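**Slide 7: two grippers, one task (speak slowly, 3 minutes)**

- Say thanks to Iolanda Batista, she wrote the scoring script.
- We ran 1,808 trials in simulation. No real hardware yet, please say this clearly.
- Left arm has the slim tool, right arm has the parallel jaws. Same controller for both, the Grestik one.
- The Lacson camera model was changed in May. Older results are not in the table.
- Jaws are better with flat things only if the approach is low. Explain with the hand.

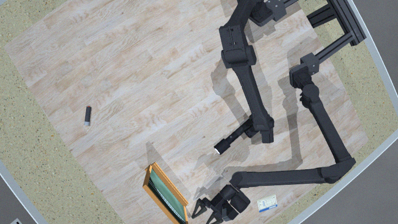 - Each start position was repeated 16 times, with a new random seed.
- If somebody asks about cycle time: Edivaldo Portela has the numbers, I don't want to guess.
- Next slide is the failures. Drink water before.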